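3.2 Collection of Folding Demonstrations

All demonstrations were recorded at the Huvdale site on a single workstation. The arm carries a four-fingered hand with an opposing thumb, and a small camera is fixed at the wrist so that its view moves with the hand. A second camera looks down at the work area from a fixed mount. Joint positions, fingertip commands and both video streams are stored against a common clock. We refer to the resulting set as Triltis.

The operator controls the arm with a tracked handle and the fingers with a sensor glove. Earlier trials used the glove for both, but small wrist motions made by the operator while closing the fingers then moved the whole arm, and many grasps landed on the wrong layer. Splitting the two inputs slowed the operators down at first. After the training period they worked at a steady pace, and we kept this arrangement for the full collection.

Each episode starts with one cloth dropped onto the work surface from a fixed height. The operator flattens it as far as needed, makes the folds named in the task card, and ends with a press along the top. The episode is closed by a foot switch. We did not ask for a particular order of grasps. Operators were told to recover from a slipped layer within the same episode if they could, and to mark the episode as failed only when the cloth left the reachable area or the hand had to be reset.

White cloths make up the largest group in the set. They are harder than the printed ones for the wrist view, where a folded edge and the layer under it often differ only by a weak shadow. Contact is also hard to judge from color alone. Figure 4 gives a wrist view with several layers under the hand; the fingertips hide part of the fold they act on, and the sharpest detail is on the finger joints, with much of the remaining view soft.
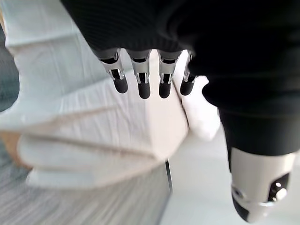
Figure 4. Wrist camera view during folding. Four black fingertips are lowered toward a folded white cloth; part of the thumb is visible at lower right.

We kept blurred frames in the training data. A filter based on image sharpness was tested and dropped, as it removed a large share of the frames in which the hand was moving between grasps and left gaps in the action sequence. Frames are instead resampled to a fixed rate, and the policy receives a short history from each camera. Where the wrist view is of little use, the overhead view usually still gives the outline of the cloth — though not the number of layers.

The collection comprises 437 episodes made with 24 cloths. Of these episodes, 46 were marked as failed by the operator. Failed episodes are excluded from policy training but are used to train the stop detector described in Section 3.4. Cloths were rotated between sessions, and no cloth in the test split appears in the training split. The test split was fixed in December, before any model was trained.

Labels were added in a second pass with the Rorkus annotation tool. Ilse Nolte marked the start and end of each grasp, press and release, and Henrike Sauerland checked the marks on the full test split. Most disagreements concerned the start of a press, which has no clear visual onset when the cloth is thick. We settled these by using the commanded fingertip motion: a press begins at the first downward command that is not followed by a lift before the next release. The same rule was then applied to the training split by script.

Two limits of the procedure should be noted. The fingertip pads carry no force sensing, so the recordings contain commanded and measured positions but no direct measure of contact. The light was also kept constant at all times. A short set recorded later at Haberkorn under window light is reported separately in Section 5 and was not used for training.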